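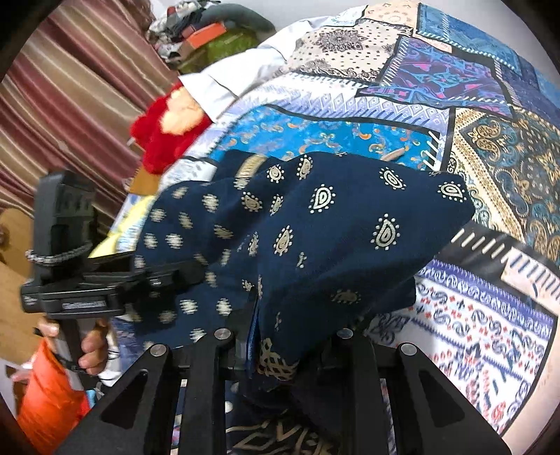 Fig. 3. Navy cloth with cream paisley motifs, gathered on the bed.

4. Folding large printed cloths on the bed

This section is for bedcovers, shawls, long scarves and other big pieces which come with a printed field and a separate border. For small items such as napkins and pillowcases, please go back to section 3. The bed is the best working place for this, as most tables are too narrow and the cloth slides to the floor.

4.1 Before you start

1. Make the bed flat. Pull the bedspread tight at the four corners and remove the pillows.
2. Take off rings and bracelets. Embroidered borders have small raised threads and they catch very easily.
3. Put the cloth in the middle of the bed in a loose heap. Do not try to open it in the air.
4. Have the Ostance storage bag near to you, with the zip already open.

Note: If the bedspread has a pattern also, it can be difficult to see where the cloth finishes. In this case lay a plain sheet between the two.

Caution: Do not fold a cloth which is still damp inside the hem. Feel the hem with your fingers along the whole length. The dark dyes can leave a mark on light bedding.

4.2 Finding the border

1. Lift the top fold of the heap and look for the border. On paisley cloths it is normally larger and more geometric than the small motifs of the field.
2. Follow the border with one hand until you arrive at a corner.
3. Hold this corner by a small fold, not by the point. The point stretches and after some months it does not lie flat any more.
4. Pull the corner slowly towards the head of the bed. The rest of the heap will open behind it.
5. Repeat with the next corner, until the cloth is flat with the right side down.

If the cloth has an embroidered band, keep the band straight before you continue. A band folded at an angle keeps the crease, and ironing does not always remove it.

4.3 Folding

1. Bring the left border over the right border. The two edges must meet, but the upper one can stay one finger inside.
2. Smooth with the flat hand from the fold to the border. Do not smooth along the fold.
3. Fold again in the same direction. The strip should now be 28 cm wide or a little more, according to the cloth.
4. Fold the strip in three parts, beginning from the end without label.
5. Turn the packet so that the closed side is in front.

Note: For cloths heavier than 600 g, leave out step 3 and use the large bag. The packet becomes too thick and the zip of the small bag will not close.

Caution: Never use clothes pegs or metal clips to hold the folds during storage. They leave rust and pressure marks.

4.4 Putting away

1. Slide the packet in the bag with the closed side first.
2. Press the air out with your forearm, gently, and close the zip.
3. Write the contents on the card and put it in the window of the bag.
4. Store the bag lying down, on a shelf which receives no direct sun. Maximum 3 bags in one pile.

Open the bags every May and fold the cloths again along different lines. If room humidity is above 70 %, do this also in autumn.

Text: Benedetta Gatti. Checked by Viola Sorrentino, July 20, 2022.
Continue with section 5, Wool blankets and quilts.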